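Chapter 8
Clearing and Resetting a Shared Table

Most housekeeping courses start with beds and bathrooms. The living room table gets less attention, although it is used by everyone and changes more often in a day than any other surface in the house. Snacks are put out, eaten and left. Wrappers and full packets end up side by side, and a quick sweep of the arm sends good food into the trash.

In this chapter you will learn to sort a table before you clean it. The method follows the one taught by Sebastião Furtado in his household skills course at Gallegos. It takes 10 minutes for a table of ordinary size.

8.1 What Stays

Look first for anything that can be eaten, drunk or put away. Sealed packets go back in a row or into a basket. A cup with a lid should be picked up upright, by the side, in case there is liquid in it. 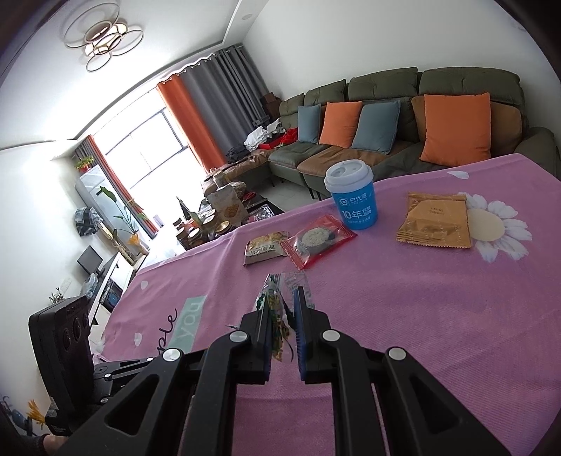 Figure 8.1 Snack packets and a lidded paper cup on a printed tablecloth.

Small packets are easy to lose against a patterned cloth. Light wrappers on a cloth with white flowers or lettering can be missed from a standing position, so bend down and check from the side.

8.2 What Goes

Trash on a snack table is of three kinds: paper, food scraps and packaging. Pick up used tissues first and drop them straight into the bin. Fruit peel comes next. Orange peel can mark fabric if it is left lying, and the oil in the skin is hard to wash out. Opened wrappers go last. Hold each one by the closed end so that crumbs stay inside.

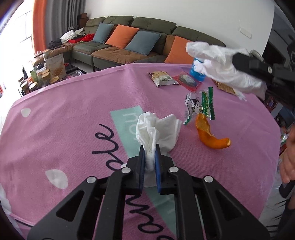

8.3 Caring for the Cloth

Once the table is clear, fold the corners of the cloth toward the middle and carry it outside to shake. Smooth out creases by hand when you lay it down again. Check the care label before washing a printed cloth.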